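Gonano Play Kitchen Set: README

This folder holds the object list, labels and naming rules for the Gonano play kitchen set. The set is a mix of toy cookware, toy appliances and play food, laid out on a dark square table. Genalyn Marquez wrote the list and Wyn Gwilliam checked the names.

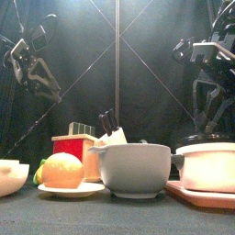

Photo: Jocelyn Pascual / Gonano

Contents

objects.csv – one row per object, with name, main color and group
layouts.csv – 217 layouts, one per row
notes.txt – remarks on single layouts, not complete

Groups

Cookware: pots, lids, trays, kettle
Appliances: toaster, iron
Tools: spatula, cutting board, knife block
Food: corn and other play food

The iron is a laundry item but stays under appliances. Moving it would have meant renumbering the whole group.

Naming

Names are lowercase with underscores, color first: black_lid, white_kettle, pink_cutting_board. If an object has more than one color, use the one that covers most of it. The iron is white_iron even though it has red on it. A lid gets its own row and is never counted as part of the pot under it. Knobs and handles are not listed separately.
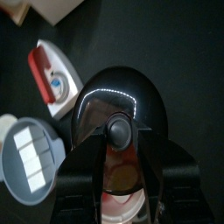
Trays were called plates in the first version. If you have scripts from before the April release, change "plate" to "tray" in the name column. Kai-wen Yu also found 14 rows where the lid and the pot had been swapped, and those are fixed.

Layouts

Objects are placed by hand and may touch. Not every object is in every layout. The toaster is a block with a dark panel on top, so it can be mistaken for a plain box – check the row before you relabel it. 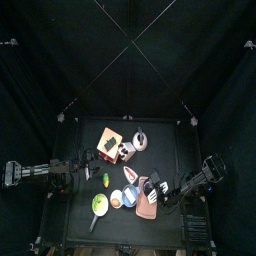

Toaster block, knife block and kettle on the far side, with the white iron below the knife block.

Known problems

Layout 712 uses the older numbering and has no match in layouts.csv.
Dark lids are hard to outline against the table.

Last edited 2023-01-04

Comments

Alfredo Layug: Is the corn listed with or without the cob? I have it both ways in my copy.

Genalyn Marquez: One row, corn_cob. Delete the other.

kettani_reader: The tray rename broke my sort order but it was a quick fix. Thanks for the list.

This site uses cookies to remember your settings. Accept | Decline

Contact | © Gonano | Back to top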